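We've been back in Delldale since October and I still can't walk down the lane without somebody stopping me about plums — which is lovely, really, though it does mean the milk gets warm.
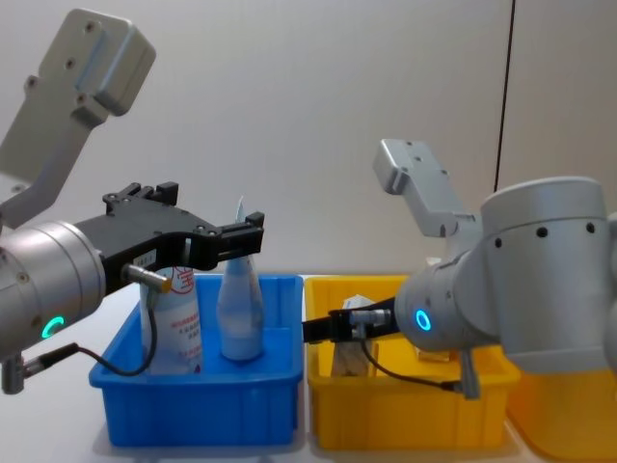
Sorting out the shed

I finally made a start last weekend (three cups of tea in!) and found my gran's chutney recipe tucked inside an old seed catalogue. She never wrote down the vinegar, bless her, so I've been guessing. My first go used 740 ml and it made my eyes water, but Iason Andreadis next door had two helpings with his cheese and asked for a jar. 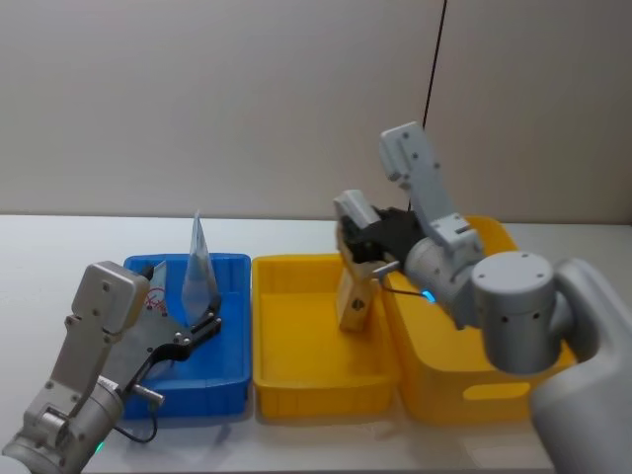 Blue bin on a white tabletop.

More on the chutney soon, once I've found enough lids.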